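Come sort blocks with us this August

We are looking for people who like putting things where they belong. The Stoledetti room has a long wooden table, a row of bins and a great many colored blocks, and we would love your company for a session or two while we work out the best way to keep it all in order.
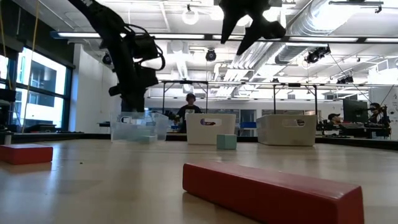

Posted by the Trallell play and sorting group

You don't need any experience, just a bit of patience and an opinion or two. We'll ask you to try sorting by color and then by shape — long red blocks, little teal cubes and so on — and to tell us which bins you found easier to live with, the white ones or the clear ones. There are strong feelings on both sides here already!

Each session lasts 70 minutes, with a break for tea, and we take 6 people at a time so that everyone gets a decent stretch of table.

The clear bins get one color each when we sort by color: teal in one, dark blue in the next, red in the third. Stray blocks on the tabletop are perfectly fine while you're working, so please don't feel rushed.
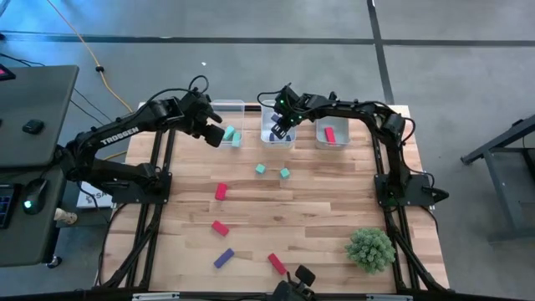

How to join

Write to the Tareo front desk with your name and whether mornings or afternoons suit you better. Sessions start at 11, and again after lunch.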